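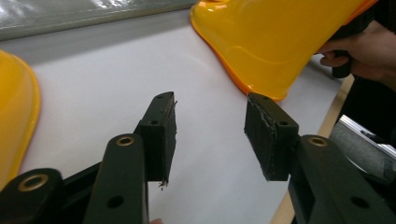 Figure 3. White work surface, clear area at center.

3. Preparing and Leveling the Work Surface

This section applies to the Katlow fixed-height bench and to the Kidberg extension top. Complete Section 2 (Frame Assembly) before you start. The top must be bolted to the frame at all corners.

Tools needed: 300 mm spirit level, 13 mm open-end wrench, soft cloth, mild dish soap.

CAUTION: Do not lift the bench by the top. Lift by the side rails only. Two people are required.

3.1 Leveling

1. Move the bench to its final position. Leave a gap of 50 mm between the rear edge and the wall.
2. Turn all four feet clockwise until they stop. This is the zero position.
3. Place the level along the front edge and read the bubble.
4. Turn the foot at the low end counterclockwise, half a turn at a time, until the bubble is centered.
5. Repeat steps 3 and 4 along the left edge, then along the rear edge.
6. Press down on each corner in turn. If the bench rocks, lower the foot under the corner that moves.
7. Hold each foot with one hand and tighten its lock nut against the frame with the wrench.
8. Check the level again. Tightening the lock nuts can shift the reading slightly.

NOTE: Feet must not be extended more than 50 mm. On floors that need more travel, fit the extension feet (part 759, sold separately).

3.2 First Cleaning

1. Peel off the protective film, starting at a rear corner. Pull it back low and flat across the top.
2. Wipe the surface with a damp cloth and a little dish soap.
3. Wipe again with clean water and dry at once. Pay attention to the seam on the Kidberg extension -- water left there can swell the core.

CAUTION: Do not use acetone, scouring powder or abrasive pads. Damage to the finish from these products is not covered by the warranty.

3.3 Routine Checks

Check the level after the first month of use and every six months after that. Retighten the lock nuts at the same time. If the top has been moved or reloaded, repeat all of 3.1.

Small marks can be removed with a white eraser. For deeper scratches, order the Campos repair kit and follow the sheet packed with it. Let the filler cure overnight before putting weight on the repaired spot.

Continue to Section 4, Drawer Unit and Cable Tray.

Print this page | E-mail this page
Contact Trenditz Support | © Trenditz. All rights reserved. | Back to top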